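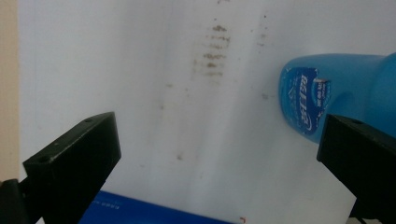
# Linosen stain notes

Plain-text records of home laundry tests on light household fabrics. Each record covers one stain on one piece of fabric, with what was tried and how it looked after drying.

There are 480 records. Of these, 300 are cotton and the rest are linen or blends.

## Files

- `records.csv` – one row per test
- `fabrics.csv` – weave, weight and supplier (Futen or Haddad)
- `stains.csv` – the 19 stain types and their codes
- `notes/` – longer comments, one text file per row that has them

## Columns in records.csv

| Column | Meaning |
|---|---|
| `id` | row number, never reused |
| `fabric` | code from `fabrics.csv` |
| `stain` | code from `stains.csv` |
| `age_h` | hours between staining and first wash |
| `temp_c` | wash temperature |
| `pre` | soak or pretreatment, blank if none |
| `result` | 0 (gone) to 4 (no change) |

## Known problems

Results were judged by eye in daylight. Tea and coffee share one code in the older rows, and I can't separate them now. The Gumska rows used harder water – filter on `site` in `fabrics.csv` before comparing them with anything else.

Blank `age_h` means not recorded. Don't read it as zero.

## Changes

September: fixed swapped temperatures in the wine rows and added the blends.

## License

CC BY 4.0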